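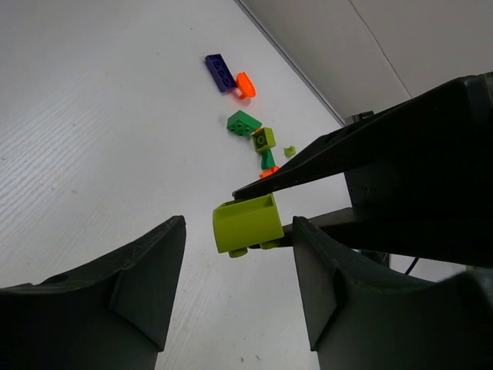
Is the short before the feature worth turning up early for? Depends who picks it, and last night it was Sevim, so get there early.

Last updated 28 Jan 2024

Search this diary Enter keywords Go

Writing this fast, bus in a bit. Film club at the Eren last night. Cold room, coats on all through. Sevim Bilgin did the program, and she'd gone back to black and white again, which I'd moaned about in advance and now have to eat my words.

Cartoon first. Old print, scratchy, a goose who conducts an orchestra of alarm clocks. Didn't catch the title, the card went by too quick. Kids in the front row howling. Me too a bit.

Then the short - "Gotutness", 17 minutes, a man tries to return a library book in a town that has lost its library. Barely any talking. I thought it would be cute and it was kind of sad instead. The bit where he reads it aloud on the steps to see if anyone wants it... yes. Good. Would watch agian. Volkan said it was too long. It was 17 minutes, Volkan.

Feature was "The Stalitz Road". Crime thing, nightclub, a drummer who saw something. Plot makes no sense after the second murder - who moved the car? Nobody asks. But the club scenes, the music in them! Brushes on the snare all the way through the long talk at the bar, and then it stops dead when the brother walks in. Got goosebumps. Also great hats.

Things I want to remember before they go:
- the landlady, only in it for 3 scenes, steals all of them
- the line about the umbrella (write it down properly when I ask Sevim, I've got it wrong already)
- ending is rushed, like they ran out of money on the last day
- the singer mimes badly and it doesn't matter

Volkan Kurtuluş liked it less than I did. He thinks the detective is wooden. Well he is, but he's meant to be tired, he's been up for two nights. We argued about it all the way to the tram and then he missed his tram. Gave it a 4 in my notebook. Volkan says he'd give it half that, on a good day.

Around 4 new faces, didn't get to talk to any of them. One had a huge scarf and laughed in the right places. Tea ran out at the break, as usual, and the biscuits were the dry kind.

Next one is "Plutar", which is color and has a submarine. Volkan is choosing the short so expect something with puppets. I said I'd bring the good thermos and also the write-up for the program sheet, which I haven't started. Need the running time, need to know who did the music on Stalitz - Sevim thinks the pianist in the club is the real composer, sitting there with a cigarette looking bored. Want that to be true.

Look up: goose cartoon. Library book man, has he been in anyhting else.

Bus. Going.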